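Giltau cell

The Giltau cell is a two-armed garment handling station put together at the Drodonau workshop and used for picking up, spreading and folding ordinary clothes. It is named after the street where the first version stood. The name has been applied loosely to at least two later stations with different control software, and claims made for one are often repeated for the others. This article deals with the tabletop version and mainly with its setup and upkeep.

Layout

The cell has two arms that face a plain table from the same side, each ending in a two-finger gripper. No clamps or fixtures hold the cloth. The builders describe this as a strength, on the grounds that a home has no fixtures either. It also means that a shift of the table by the width of a finger is enough to spoil a taught position, and the log for the cell lists table shifts more often than any other fault.

Setup

A full setup takes nine steps in the Abugri handbook, the only written procedure in general use. It begins with both arms powered down and the table pushed against the wall, then moves to joint zeroing, gripper travel and a slow reach test over bare tabletop. Cloth is brought in only after the reach test passes.

The handbook allows 10 minutes for joint zeroing. Operators' notes suggest this is hopeful, at least for anyone working alone, and the figure seems to have been carried over from an earlier single-arm machine. The handbook also says that zeroing holds "indefinitely" if the arms are not struck. No test is cited for this, and the log shows arms being zeroed again after quiet weekends.

Gripper care

The fingers are long and taper to a point, which helps them get under a hem and also makes them easy to bend. They are checked by closing them slowly on a strip of paper and pulling. If the paper slides out on one side, the finger is taken off and compared with a new one.

Lint is the other regular problem. It collects at the finger mounts and can stop the jaws from closing fully. Ralik, which supplied the replacement fingers, rated them for 2230 closing cycles on knit fabric. The workshop's own log has one pair lasting 1696 cycles and says nothing about how the rest did, so the rating is hard to judge either way.

Cables

Each gripper is fed by cables that hang free between the wrist and the floor. Routing them along the arm was tried in November and given up, reportedly for lack of slack at full wrist turn. Hanging cables are simple to replace – and simple to snag. The handbook's advice is to watch them through one slow pass before running at speed, with a person standing within reach of the stop button.

Work at the table 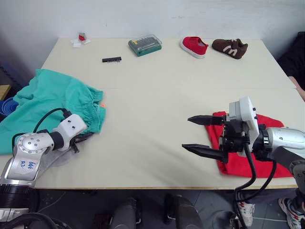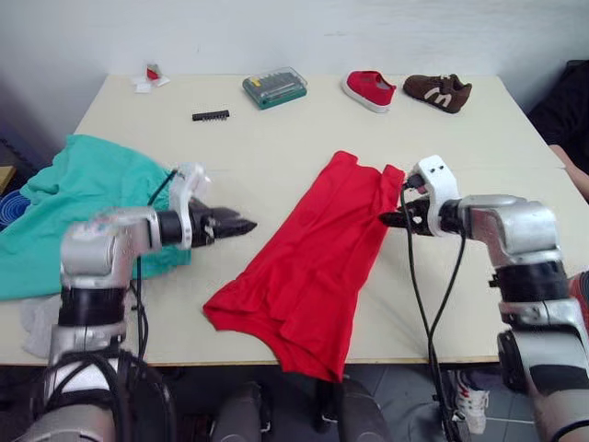
Red and teal garments at the cell, with the right gripper open in the upper view and holding a corner of the red one in the lower.

Reported results

Success rates quoted for the cell should be read with care. Most come from short runs with a few familiar garments, and the meaning of "success" changes from one report to the next. In some it means a finished fold, in others only that the cloth was lifted without slipping. Resets by hand between attempts are rarely counted, though they make up much of the working day.

Claims that the cell needs "almost no maintenance" go back to a single notice from the Drodonau workshop. The same notice lists a bent finger and a replaced wrist cable.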